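Been meaning to write up the tablecloth business in one place, so a few posts on it. If you only came for the stain part, skip down a bit.

We ended the season with a pile of big cloths. Tablecloths mostly, a couple of old bedspreads that do duty as tablecloths, and the long curtain from the Ralby hall that gets used for everything.

All of it gets folded and stored until spring. Last year it went away badly folded and came out with creases you could set a cup against. I did not want to iron for two days again.

So this year we folded outside. The reason is space. My kitchen is 11 feet one way and a bit less the other, and a long cloth does not fit in it without touching the stove, the floor or the dog.

First thing: shake it before you fold it. Hold it by the short end, two hands, and snap it downward. Crumbs, grass, leaf bits. You would be surprised what is in the hem. I found a toothpick and a bus ticket.

Second thing: decide which way the stripes run and stick with it. If the stripes go lengthwise, fold along them first. They are a free ruler. Match the first band to the last band and your edges will line up without any measuring.

If it has lines going across too, use those for the second set of folds. Plain white is the hardest. With plain white you are guessing the whole way down.

Third thing: keep it off the ground. Sounds obvious. It is hard with a long one, and pavement is worse than grass for leaving gray marks. Grass shakes off. Pavement dirt gets into the weave and stays.
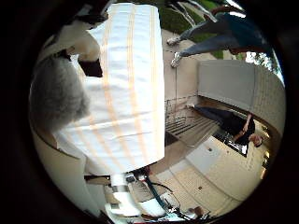 Jenő Csonka
Tuesday, 4:12 pm · part 2 of the linen thread

White cloth with the pale orange stripes. It hangs in long folds like that until somebody pulls it tight, and the top end is always the one that bunches up. Look at the side edge though, nice and straight. A good side edge is what you fold from.

It was a sunny afternoon and people were going by on the pavement the whole time. One man asked if we were selling them. No.

On to the folding. Two people, one at each short end. Pull until the middle stops sagging. Do not start the fold while it sags – whatever wrinkle is in there gets pressed in until spring.

Then both of you bring the right hand over to the left. Same hand for both, and say it out loud. If one person goes left and the other goes right you get a twist and have to start over. We did this more than once.

Run your free hand along the new fold to flatten it. Then do it again, same direction. Now you have a long strip and you can walk toward each other.

The person with the lower end picks up the new fold as you meet. Keep going until it is the size of your shelf. Mine is 12 inches deep, so I stop there. Don't go smaller than you need, every extra fold is another crease.

If you are alone, use a railing or a clean line. Drape it over the middle, even up the ends, and treat the railing as your helper. Slower but it works.

Stains, for those who asked. Treat them before storage. A spot you can hardly see in fall will be yellow in April. I use plain dish soap and cold water, rub it in, leave it an hour, then a normal wash. Coffee sometimes needs two rounds.

Do not store anything damp. Feel the hem, not the middle. The hem is double and it dries last.

Somebody at Quartey told me to put tissue paper between the folds. I tried it on two of them last year and saw no difference on the everyday cloths. Maybe for something old or embroidered.

What did help was rolling. The long Ralby curtain goes on a cardboard tube from the fabric store on Cillard Street, which gives them away if you ask before noon. No creases at all when it came off.

Labels: I pin a scrap of paper on the outside with the length and what table it fits. "Long, back room." "Round, has burn." Last spring I unfolded every single cloth looking for the round one, and it was at the bottom.

Use a safety pin and put it through the hem. Tape leaves a mark and the paper falls off anyway.

The striped one is going on top of the pile this time because we will want it first, for the Lelum lunch. It washes well and it hides mustard, more or less, if you are lucky with where the mustard lands.

Still to do: both bedspreads, and whatever is in the blue bag in the hall closet that I have not opened since December. Will add to the thread if there is anything good in it.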